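Old office tower loses time and BIOS settings after every power cut, is it the battery or the supply?

posted by nordale_basement

I have a used Dell office tower that runs a small file share and a print queue. It is on a switched outlet strip, and the strip goes off at night. Each morning the clock is wrong and the machine stops with a message asking me to press a key to continue. If I leave the strip on, it keeps time correctly.

What I have done so far:

Replaced the coin cell with a new one from a discount pack. The problem went away for 2 nights, then returned.
Loaded defaults in setup, set the clock, saved, rebooted. Settings hold across a reboot.
Swapped the power cord and tried a wall outlet with no strip.

I don't own much test gear, only a cheap Hekgate multimeter. It reads 2.6 V across the new cell, measured out of the board. Before I buy a used power supply I would like to know which part to suspect. I would also like to know whether it is normal for a board to drain a cell this fast.

ridgeline_bench

Suspect the cell first, then the board. The supply is a distant third.

When the outlet is live, the supply provides a 5 V standby rail even with the computer off. The clock circuit runs from that rail and the coin cell is barely loaded. When the outlet is dead, the cell carries the clock alone. Your symptom appears only with the outlet dead, so the standby rail is doing its job.

A fresh CR2032 should read a little over 3 V with no load. A reading of 2.6 V on a cell that is a few days old means one of two things. Either it was old stock when you bought it, or something is drawing far more current than the clock should.

To separate the two, measure another cell from the same pack that has never been installed. If it also reads low, throw out the pack and buy a single cell from a store with turnover. If it reads 3 V or better, go on to the current test.

Unplug the computer from the wall and hold the power button in for ten seconds to discharge the supply. Lay the case on its side so that you can see the board and work with both hands. 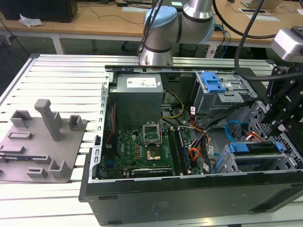
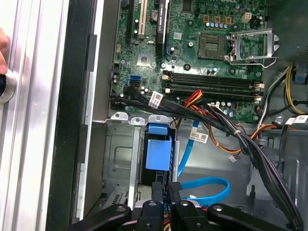
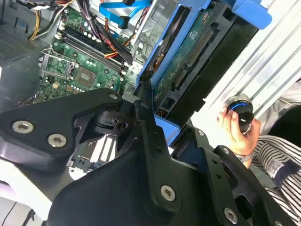 Take out the old cell and note which face was up. Set the meter to its microamp range and put it in series: one probe on the top face of the cell, the other on the holder contact that normally touches that face, with the bottom face making its usual connection. A strip of thin plastic between cell and contact makes this easier. Wait a minute for the reading to settle.

A healthy board draws a few microamps. At 3 µA, a cell rated at 225 mAh has a calculated life of 75,000 hours, and self-discharge will end it before then. If you read several hundred microamps, the board has a leak. I measured 696 µA on one Matheson board that had been stored in a damp garage. It emptied a good cell in less than two weeks.

Common causes of a leak, in the order I check them:

Residue or corrosion near the battery holder. Clean with isopropyl alcohol and a soft brush, then let it dry overnight.
The clear-CMOS jumper left in the wrong position. Compare it with the service manual for your exact model.
A failed capacitor or diode in the battery circuit. This is board-level repair and rarely worth the money on an office machine.

Do not leave the meter on the microamp range when you plug the computer back in. Many inexpensive meters have a small fuse on that range, and it will blow.

tallowmere

just buy a name brand battery. discount packs are junk, had the same thing with a car key

quartz_and_solder

The first answer is correct, with two additions.

Check the holder itself. The side spring can lose tension after several cell changes, and the contact becomes intermittent. With the cell installed and the computer unplugged, measure from the top face of the cell to chassis ground, then from the holder contact to chassis ground. The two readings should match. If the contact reads lower, bend the spring in slightly with a plastic tool.

Second, consider leaving the strip on. Standby draw on a tower of this type is usually low, and a plug-in meter will tell you what yours costs over a month. For a file share, setting the clock from a network time source at boot is also sensible, but it will not stop the key-press message if the settings are lost.

Comments

nordale_basement: Unused cell from the same pack reads 2.7 V. Bought a single one locally, 3.2 V. Board draw is 4 µA. Will report back.

ridgeline_bench: 4 µA is fine. It was the pack.

oldlatch: My Grulen meter has no microamp range, only milliamps. Can I still do this?

quartz_and_solder: Put a 1 kilohm resistor in series and read the millivolts across it. One millivolt is one microamp.

nordale_basement: Nine nights with the strip off, clock is still right. Closing this.

Related

Beep codes on office towers with no display
Can I use a CR2025 in a CR2032 holder?
How to test a 5 V standby rail with a multimeter
Print queue stops after restart (926 views)
Reading a clear-CMOS jumper diagram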